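Setura bun cell: setup and upkeep FAQ

Does it really run unattended?
The Revitz brochure says so. We wouldn't. Ours stopped 11 times in March, mostly on buns sticking to the fingers.

How often do the fingers need cleaning?
The manual says every 600 picks. We wipe them at 205 and still find dough in the joints. 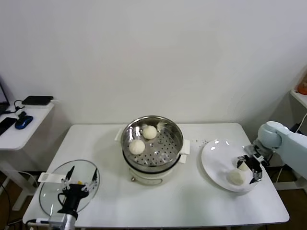
Use a barely damp cloth and keep water off the pivots. The "food-safe" spray Burico sells for this left a film on ours, so we quit buying it.

Do I have to recalibrate if the pot moves?
Yes, whatever the auto-align page claims. Teach the rim again, then the basket, and run one bun at low speed before you trust it.

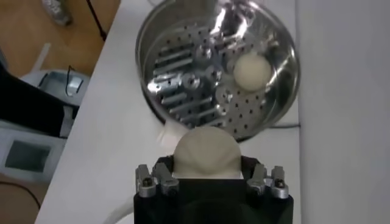
Bun in the gripper at the rim of the steamer pot.

Which grip force should I use?
Start at 384 in the settings and go down. The factory value dents soft dough.

Is the service plan worth it?
We haven't seen the case for it yet. Ask for the parts list first.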